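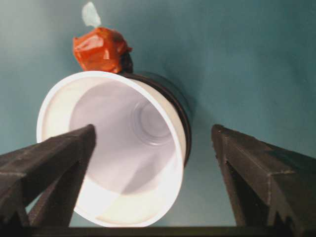
Wrist camera view with the gripper open over the white cup.

Gripper pushes the cup sideways before it closes. Camera offset or fingers?

Asked in: Robot arms and grippers > Setup and maintenance
Tags: wrist camera, hand-eye calibration, parallel gripper

We run a small tabletop arm with a two-finger gripper and a wrist camera. It sorts loose items on a teal surface for a packing trial at our Nilldale shop. The controller is a Miston and the vision runs on a separate PC. It worked fine until September, when I took the gripper off to clean it and put it back on the same day.

Now the arm comes down off center on round things. In the picture the left finger is over the rim of the white cup and the right finger has a strip of the surface between it and the cup. When it closes, the left finger gets there first and shoves the cup over. Flat boxes still pick up fine, but I think they just have more room for error.

What I have tried so far:
Ran the Miston homing routine again. No change.
Restarted the vision PC. No change.
Put a 2 mm correction in the tool offset. Better with the wrist one way, worse when it is turned 180.

The finger pads have some wear on them and the teeth are rough. Should I replace the fingers first or redo the camera calibration? I would like to avoid doing both because the calibration takes me most of an afternoon.

Answer 1 (marked as accepted)

Your third test pretty much tells you. If a tool offset helps at one wrist angle and hurts when you turn the wrist 180, you are fixing the wrong number. An error in the tool frame turns with the wrist. An error in where the camera thinks the surface is stays put. You may have some of each, so separate them before you buy anything.

Take out the 2 mm correction first. Leave it in and every measurement after that is off.

Check the gripper next, with the camera out of it:

1. Power down, take the gripper off and wipe both faces of the flange. A bit of grit under one side will tip the whole thing, and the tip error grows with finger length.
2. Put it back on the dowel pin if yours has one. Snug the screws in a cross pattern, then go around again to final torque. Use the number in your gripper manual.
3. Close the fingers at low force on a round pin standing in a fixed block. Jog until both pads touch together. Write down the position.
4. Open, turn the wrist 180, and do it again. Half the difference between the two positions is your tool center error. Put that in the tool frame.

Only then look at the camera. Drive to a height of 150 mm over a printed cross, look at where vision says it is, then go touch it with a pointer in the gripper. Do this at the center of the surface and near the corners. If the miss is the same everywhere it is a plain offset and you can type it in. If it changes from place to place you need the full hand-eye calibration, and there is no shortcut I know of.

One more thing. Don't judge centering from the wrist picture alone. A camera mounted off to one side sees a tall object shifted compared to the surface it stands on. The fingers can look off over a rim and still be right at the base. Your cup does get shoved, so you have a real error, but the picture may make it look bigger than it is.

Reply from the asker: There was a smear of old threadlocker on the flange face. Cleaned it and did the pin test. Tool center is good now at both wrist angles. Still a small miss in one corner, so I will run the calibration when the arm is free.

Answer 2

Replace the fingers. We had the same thing on the cell in Isdale and new fingers fixed it.

Comment on this answer: Worn pads can let things slip, but they won't move the whole gripper over unless one side is a lot worse than the other. Put a caliper on both before you spend the money.

Answer 3

Agree with the first answer on the order. I would add two things from our Gökçe arm.

Check whether both fingers move the same amount. Open the gripper all the way and measure from the center of the body to each finger. If one is ahead, the rack may have gone back together a tooth off, and no calibration will cure that. You said you only took it off the arm to clean it, but if you opened the body at all, look there.

Also let the arm run for a while before you calibrate. I give ours 60 minutes of normal moves with the cover on. If I calibrate first thing in the morning it drifts by lunch.

And blow out the teeth while you have it off. A nylon brush is fine, no solvent on the pads.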